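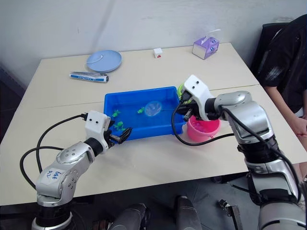 Budgeting for a two-arm tabletop robot cell

A two-arm tabletop robot cell is a workstation in which a pair of jointed arms, each with its own gripper, share one table. Cells of this kind are bought by research groups, teaching departments and small firms that want to handle light household objects. Planning the purchase involves more than the arms. The table, the stand, the grippers, the cabling, the objects to be handled and the time of the person who sits with the cell all appear in a full budget.

Main equipment

The arms are normally the largest single cost. They may be ordered as a matched pair or bought one at a time, and a pair ordered together is easier to keep in service, as the same spare joints fit both sides. Buyers compare reach, the load the arm can hold when stretched out, and the length of the warranty. Reach matters more than load for table work. Both grippers should be able to get to the middle of the table, where a shared tray is usually placed, and at least one should reach past it.

Parallel-finger grippers are the common choice for a first cell. They are simple, and worn fingers can be replaced without sending the whole unit away. They cope well with small toys, tubes and boxes. Smooth, rounded items are harder to grip, and a buyer whose work is mostly with such items may need to price a second type of finger or a suction cup.

Some suppliers sell the gripper and its wrist module as one part, while others list them apart. Quotations should be checked on this point before they are compared.

Table and stand

A plain, light-coloured top is generally preferred, as objects stand out against it. Tops made from two panels are cheaper to deliver and will pass through a standard doorway, but the join should be level enough that a tray can slide over it. The stand must hold the arms at the right height above the near edge of the table. Clamps, brackets and floor fixings are often left off the first quotation.

Cabling

Gripper cables are sometimes run on the outside of the arm, in which case they need enough slack for the wrist to turn fully. Long loops can drag across the table and catch on a tray or bucket. Clips and sleeves cost little and are best ordered with the arms. At least one spare cable for each gripper is usual.

Objects and containers

The objects to be handled are a small cost but a steady one. A typical starting set has a shallow plastic tray, a small bucket, a plate, a tissue box, a tube of toothpaste and a number of small toy figures. Bright containers are easy to tell apart from the table. Soft and disposable items need replacing often, and a separate line for them avoids repeated small claims.

Labelling

Each arm should carry a mark that matches the asset register. Many groups write the number by hand on a white patch on the housing, which is cheap and can be changed when an arm is moved to another cell. Printed labels last longer.

Worked budget

The Drorneno workshop at Arkley published its planning sheet on Mar 24, 2019. It allowed £400 for the table and stand, £230 for cables, clips and clamps, and £352 a year for objects and replacement gripper fingers. The arms were priced apart from these, under a tender in which Gatchalian and Porero both took part. The sheet set aside 2 per cent of the arm price for delivery and fitting. Orders were placed in January, ahead of the end of the financial year.

Staffing and space

A cell needs a seat beside the table for the person looking after it, placed so that the whole work area can be seen and the objects can be reset by hand. The chair, the floor space and the hours of that person are running costs. In many budgets the hours come to more than all the small equipment over the life of the cell.

See also

Gripper
Asset register
Total cost of ownership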